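Ticket 1380
Product: Rulberg forward camera, second revision
Reported from: Lurngate test site
Component: Camera / image quality
Status: Open, waiting on parts
Opened: 24 October 2025

Summary

Rulberg camera gives a soft image with a grey patch in the upper left during wet runs. The Fagerlund camera on the same mast does not show it. We are comparing the two for the delivery cart and need to know if this is a lens problem, a housing problem or a settings problem before we pick one.

Setup

Both cameras are on the fixed front mast of the cart, side by side, same height, same tilt. Both go through the same controller, the Sallthorpe unit, on separate ports. Rulberg is on port A and Fagerlund is on port B. Recording is on for both the whole time. Exposure is on auto for both. Sharpening is off on Fagerlund and at the factory setting on Rulberg, as the menu does not let you turn it all the way off.

Firmware on both cameras is what they shipped with in April. The controller has been updated once since then.

Steps to reproduce

Start the cart outdoors in light rain.
Point it down the main drive.
Let both cameras run for at least 4 minutes.
Pull a still from each at the same timestamp.

Expected

Both stills readable to the far end of the drive. The person detector should put a box on anyone standing there.

Actual

Fagerlund still is fine. Rulberg still has low detail all over and a large blur in the upper left. Person detector gives a low score on the Rulberg feed and drops the box on and off. Path following is not affected on either feed.

Log

Entry 1
First guess was focus. The Rulberg lens has a lock ring and it had been set indoors. Refocused on the far end of the drive and tightened the ring. Small gain in the middle of the image, no change in the corner. Detector score still under the 70 percent cutoff.

Entry 2
Swapped the ports. Rulberg on B, Fagerlund on A. The blur stayed with the Rulberg. Port and controller input ruled out.

Entry 3
Swapped the cables. Same result. Put them back the way they were.

Entry 4
Checked the stream settings on the Sallthorpe. Found that the Rulberg profile was set to the low bitrate preset and the Fagerlund was on high. That is not a fair comparison, so all scores from before this entry should be thrown out for both cameras. Set both to high and reran. Rulberg windows and leaves come out a bit better on a dry run. The patch was not there on the dry run at all.

Entry 5
Second dry run to be sure. No patch. Detector held the box on both feeds all the way down the drive. With the same preset the two cameras are close in dry weather, and the Rulberg is faster to adjust when the cart comes out of the shed into daylight.

Entry 6
Wet run again, both on high. Patch is back on the Rulberg, same corner, soft edges, lighter toward the middle. Still from port A: 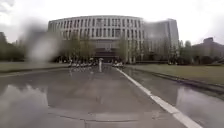
The lane line is good enough to steer by, and the path follower had no trouble with it. The person with the umbrella at the end of the road is the hard case. There are very few pixels to work with, and the parked two-wheelers on both sides do not help. The detector picked the person up late and lost the box twice. Puddle reflections did not set off any false boxes on this run, which was a worry going in.

Entry 7
Took the cart inside and looked at the Rulberg housing. The front window is a flat clear cover with a short hood. The Fagerlund hood is longer. Wiped the cover and the next still was clear in that corner, so it is on the outside of the glass and not fogging behind it. Did not open the housing - the seal is a one-time part and we have no spare here.

Entry 8
Taped a longer hood onto the Rulberg, cut from a plastic sheet. It shows at the top of the image if it goes too far forward, so it had to be trimmed. Rain stopped before we could get a full run. No result yet.

Workaround

Wipe the front cover before each wet run. Keep both cameras on the high bitrate preset. Do not use the Rulberg feed alone for person detection in rain.

Still to do

Full wet run with the taped hood.
Try a water-shedding coating on the cover, one camera only, so we have something to compare to.
Ask Rulberg if they sell a longer hood for this housing.
Lower the factory sharpening to minimum and rerun the dry test.
Rename the controller presets. "Low" was picked by default when the Rulberg profile was made and it cost us the whole first set of scores.

Notes for whoever takes this over

The old scores are still in the shared folder. They are marked as invalid but have not been deleted. If the hood fixes the patch, rerun the wet comparison from the start and do not reuse anything from before entry 4. The arm camera tests are in a separate ticket and are not affected by this one.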